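Why Does a Box Have Little Rooms?

By Oda Løken, for the children's pages of Trerell 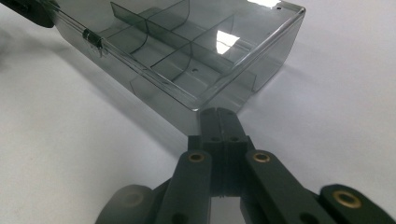
Do you have a drawer at home where everything lives together? In my kitchen there is one. It has rubber bands, a key, three buttons, half of a pencil and a coin from a country I have never visited. When I need a button, I must move all the other things first. It takes a long time, and sometimes I find a thumbtack with my finger. Ouch!

A compartment box is made for this problem. "Compartment" is a long word for a little room. The walls between the little rooms are called dividers, because they divide the space. To divide means to make parts from one big thing, as when you cut a cake.

How do the walls make rooms?

Let us think about it with a sheet of paper. Draw a big rectangle. This is your box, and now it has one room. Draw a line through the middle, the long way. Now you have 2 rooms. Then draw one line across the short way. Count the rooms again. Did you get four? Draw one more line across, and you will have six.

It is a nice trick. You drew only three lines inside, but you got six rooms! It works because the lines cross each other, and each short line cuts two rooms at the same time. If you draw all three lines in the same direction, you get only four rooms. Try it and see.

Why is the plastic clear?

When light comes to a wooden box, it stops there. The wood does not let it go through. When light comes to clear plastic, most of it goes through, touches the things inside and comes back out to your eyes. We say that the plastic is transparent. So you can look for a bead from the side of the box, and not only from the top.

But clear does not mean that you cannot see the plastic at all. A little light is lost on the way, and a little jumps back from the surface. Look at the edge of a clear box or a clear ruler. The edge often looks darker, or it has a bright line on it. Where you look through two or three walls, one behind the other, the plastic can look a bit gray or green. One window is easy to look through. Many windows in a row make the world more dim.

Why are the corners round?

Put your hand around a sharp corner, and it pushes on your skin in one small place. A round corner pushes on a bigger place, so it feels softer. Round corners are also good for the box. If it falls on the floor, a sharp corner can crack more easily.

What can you keep in it?

My neighbor Helge Wikström ties flies for fishing, and he keeps his feathers in such a box. My niece Tyra had 600 glass beads in one bag, all colors mixed. She sorted them in one rainy afternoon in August, and she gave the biggest room to the blue ones, for she had so many of them. Small shells, stamps, erasers, seeds and screws are also happy in little rooms.

Something to try

You need an empty shoebox, some stiff cardboard, a ruler and scissors.

Cut one long strip of cardboard, as long as the inside of the box. Cut two short strips, as long as the box is wide inside. All three must have the same height.

On the long strip, make two cuts from the top down to the middle. On each short strip, make one cut from the bottom up to the middle.

Push the short strips down onto the long one, cut into cut. They will hold each other without any glue. Put them in the box.

Are the rooms too big for your things? Make one more short strip, and one more cut in the long one. Ask an adult for help if the cardboard is very thick.

New words: compartment, divider, transparent, strip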